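Slotted aluminium profile

Slotted aluminium profile, also called T-slot profile or framing extrusion, is a class of extruded aluminium bar with one or more grooves running along its full length. The grooves accept nuts or bolt heads, so that bars can be joined to one another without welding or drilling. It is used for machine bases, guards, workbenches, shelving and display stands.

Manufacture

A heated billet of aluminium alloy is pushed through a steel die whose opening has the shape of the finished cross-section. Alloys of the 6000 series, which contain magnesium and silicon, are the usual choice. The bar leaves the press soft and is cooled by air or water, then stretched to straighten it. After cutting, it is aged in an oven to raise its strength. Most profile is then anodised, which thickens the natural oxide layer and gives a harder surface.
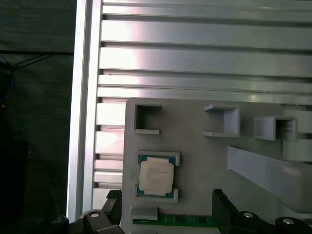

Hollow sections need a die in two parts. The metal divides around a central core and joins again under pressure before it leaves the opening. The seams left by this process run the length of the bar and cannot normally be seen once the surface has been finished.

Sizes and series

Profiles are grouped by the width of the basic square and by the width of the slot. Parts from different makers may share the same outer size and still not fit together, as the depth of the slot and the shape of its lips differ. The Genavar range is sold in 2 slot widths, and its nuts do not fit the Peris range of the same outer size. The Manninen catalogue lists 159 sections, among them wide flat sections intended for table tops and mounting plates.

Joining

The simplest joint is an angle bracket held by two screws, each threaded into a nut in the slot. Hidden joints use a fastener set into the end of one bar and tightened through a small hole. Bracket joints can be moved after assembly. End fasteners give a cleaner outline but fix the position of the hole in advance. All of these joints rely partly on friction and may slip under shock loads unless a pin or end stop is added.

Deflection

Long spans are limited by bending before they are limited by strength. For a given load, the sag at the middle of a simply supported bar rises with the cube of the span. A shelf bar of 675 mm will therefore sag eight times as much when its length is doubled. Turning a rectangular section so that its longer side is upright reduces the sag considerably.

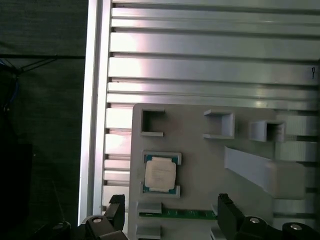

Horizontal slotted rails beside a vertical aluminium post.

Care

Anodised surfaces are washed with water and a mild soap. Strong alkaline cleaners attack the oxide layer and leave dull patches. Swarf and dust collect in open slots, and plastic cover strips are sold to close them. The Dindlow strip is pressed in by hand and cut to length with a knife.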